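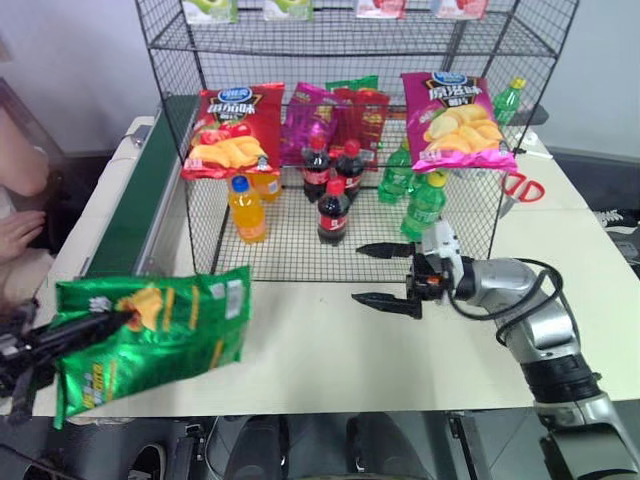

Chips and sodas on the black wire rack, lower shelf.

Snack Shelf FAQ
Last updated 1 March 2025

Same questions keep coming in, so answers in one place. Short ones. If yours isn't covered, email Tamunoemi Wike at the Presard front desk.

Where is the snack shelf?
Second floor, break room, on the white table. Black wire-mesh rack, two shelves. Staff at Vandik and Prorkura share it with us. Visitors welcome too, just pay like everyone else.

What do you stock?
Mostly potato chips and bottled soda. Cola (red cap), orange, and a green-bottle soda. Chips change depending on what comes in. Red bag with the tomatoes on the front is the one people ask for most. The pink bag is popular too, goes fast after lunch.

I can't read the chip bags. What flavor are they?
Some of the bags are printed in Chinese. We order from Huamán, an import wholesaler, and they send a flavor sheet in English with each delivery. It's taped inside the cupboard door. Tomatoes on the bag – tomato flavor. For the rest check the sheet, please don't open a bag to find out.

I have an allergy. Is there an ingredient list?
Same sheet, second page. If a product isn't on it, skip it and email us, we'll ask Huamán. We are not going to guess on allergies.

How much is it?
Chips are $2 a bag. Sodas also $2. Used to be different prices, people got confused, now it's one price for everything.

How do I pay?
Scan the code on the cupboard door or put cash in the tin. The tin doesn't give change. If you overpay, write your name in the notebook and take it off next time.

Can I pay later?
Yes, up to 7 items on your tab. After that you have to clear it before you take more. Tabs get zeroed out at the end of June no matter what, so pay up before then.

Why are the sodas warm?
No room in the fridge. The shelf is room temperature and will stay that way. Take a bottle, put your name on it, stick it in the fridge door yourself. One bottle per person in the fridge.

How should I put things back if I move them?
Bottles stand on the floor of the lower shelf, caps up. Chips lean behind them or go at the ends. Extra packs go on the top shelf – light stuff only up there, no bottles. If a bag is sliding over the front wire just push it back a little. Please don't jam bags into the mesh, the corners tear.

The bag looks crumpled. Is it bad?
Usually not. Bags get squashed leaning on each other. If it's sealed it's fine. If you find a split seam or a bag with no air in it, leave it in the box under the table and take another one, no charge for the bad one.

Can I use the scissors?
The red-handled ones, yes. They're for opening bags and cartons. Rinse and dry them after if they get greasy. They stay in the break room, we've replaced them twice allready.

Can you order something different?
Maybe. Write it on the request list. We order when enough people want the same thing, becuase Huamán only sells by the case. Requests for anything that needs to be kept cold will be a no, see above.

How big is an order?
Last one came to 253 items, chips and drinks together. Lasts us a good while. If the shelf looks thin there is probably more in the storage closet, ask at the desk.

Where do the empties go?
Blue bin by the door, caps on, no liquid left. Chip bags in the regular trash. Not on the table.

Who gets the money?
Goes back into the next order. Anything left over pays for paper towels and dish soap.

Still stuck?
Front desk, extension 593. Mornings are best.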